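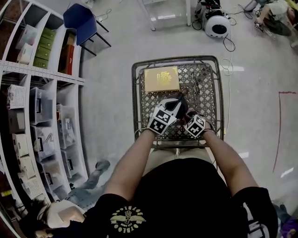
Can a machine put my shelves in order yet?

Every January I get the same email from a friend who is sure this is the year the household robot shows up. Every January I still carry my own laundry upstairs. So when I wrote back this time I tried to say what it would take to change my mind.

Start with something small. A flat box on a table, some small dark thing next to it, a shelf of plastic bins a step away. Put the box where it belongs. Any ten-year-old can manage that while complaining about it. The machine needs people to do the job first, over and over, with grippers in their hands and printed markers stuck on so that software can follow every turn of the wrist.

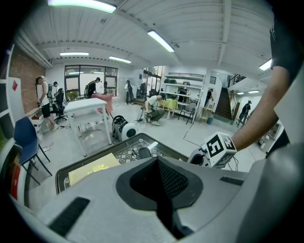 I don't laugh at the approach. It beats typing in rules. What I doubt is the counting. A Clokent brochure I kept from last spring promises 2,000 recorded chores, as if chores were gallons of paint and you only had to buy enough to cover the house. Mine has a sock drawer that sticks and a cupboard where the lids live on the wrong side. Which of the 2,000 was that?

Then there's the shop floor. I spent nine years packing orders at a warehouse in Kerville, and on a decent shift I did 406 boxes. Roughly 100 of those had something odd about them – a crushed corner, a label on the seam, tape that wouldn't grab. You fixed it and moved on.
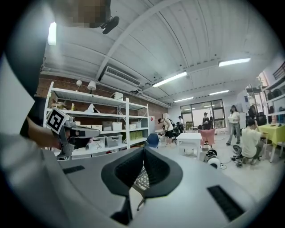

What I want is a full, dull, unedited day. Same machine, same room, people walking through, chairs left out, cables on the floor. Show me the drops. Ciltier put out a clip of a towel being folded, and it had four cuts in it, and I fold towels without any cuts at all.

My friend says I'm moving the goalposts. Maybe. I'll look again next January, after the laundry.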